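Prallstead bottle return opens Sunday

Prallstead residents can hand in empty plastic bottles at the Drinar hall from Sunday. Bottles left in household trash – caps on or off – will still be collected, but as general waste.

"A crushed bottle is fine," said Kristof Verschueren, who runs the scheme. Wrappers and film stay in the regular bin. The hall has room for 36 sacks.

A green plastic bottle and a dark trash bin with a gold rim
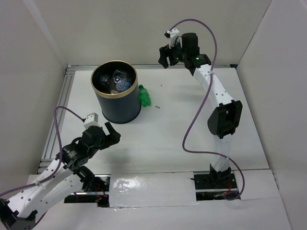
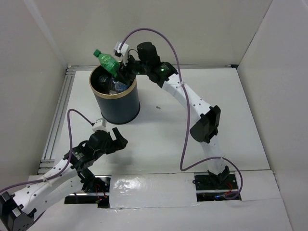
Opening hours

Sunday, 2 p.m. to 5 p.m., side entrance on Stevens Street.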